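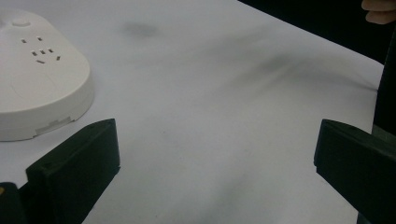 The desk before I started, smudges and all, with the power strip in its usual corner.

How I get a white desktop clean again (and keep it that way for a while)

I love my white desk. I also kind of want to throw it out a window about once a month, which is when the gray stuff gets bad enough that I start noticing it on video calls. You know the kind I mean: soft smudgy patches where your wrists rest, and a long streak going off across the table that you swear wasn't there yesterday.

Mine is a matte top from Gramero, so I'll talk about matte. If yours is high gloss, go easier on everything below, especially the baking soda!

What I use: two microfiber cloths, a bowl with 300 ml of warm water and a small squirt of dish soap, a spoonful of baking soda, and a dry towel. I've tried the Pollis spray too and it's fine, it smells like a dentist's office, and it left me with a slightly tacky surface that picked up dust twice as fast.

First, clear the desk. Everything goes on the floor or the bed. The power strip comes off too, so switch off whatever is running from it, pull the plugs, and then unplug the strip itself from the wall before any water comes near. I used to just wipe around mine and there was always this sad little gray outline left behind (my friend Yichen Ren spotted it before I did, thanks Yichen).

Next, dust it dry. Skip this and you're making mud.

Then dip a cloth, wring it out really hard, and wipe in long overlapping passes from the far edge toward you. Rinse the cloth a lot. I do the whole top once and let it sit for 8 minutes while I make coffee, and most of the lighter patches are gone by the time I get back.

For the stubborn ones, mix the baking soda with a few drops of water until it's like toothpaste, put it on the mark with a fingertip, and rub in small circles with hardly any pressure. Try it somewhere hidden first! Wipe it off with a clean damp cloth, then do that again, because it dries to a white film you can't see on a white desk until your sleeve is covered in it.

Dry everything with the towel and look across the surface from low down, near a lamp. Streaks show up best from that angle.

While the desk dries, do the power strip. Dry cloth only, still unplugged. A soft dry toothbrush gets the dust out from around the button and any seams in the plastic, but keep the bristles out of the sockets. Once the table is completely dry, put it back and plug in.

I did mine last in October and it held up until I got a dark denim jacket, so now I'm shopping for a desk mat. Clemeck has a gray felt one I keep going back to look at.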